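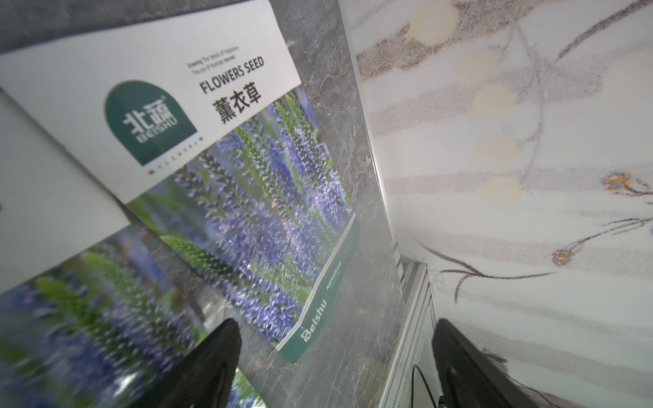
Growing from Seed, Session 3: Lavender

Welcome back, everyone, and thank you for bringing your own packets again! Before we open anything, please spend a minute reading the front and back, because a picture of purple spikes tells you very little about which lavender you have.

Lavender is slow, so do be kind to yourselves. Mix the seed with a little damp sand, chill it in the refrigerator for 3 weeks, then sow it on the surface of the mix (it likes light) and hardly cover it at all.

For Monday: label your tray, water from below, and write down your sowing date.

Jamila Majumder, Endstead Garden Classes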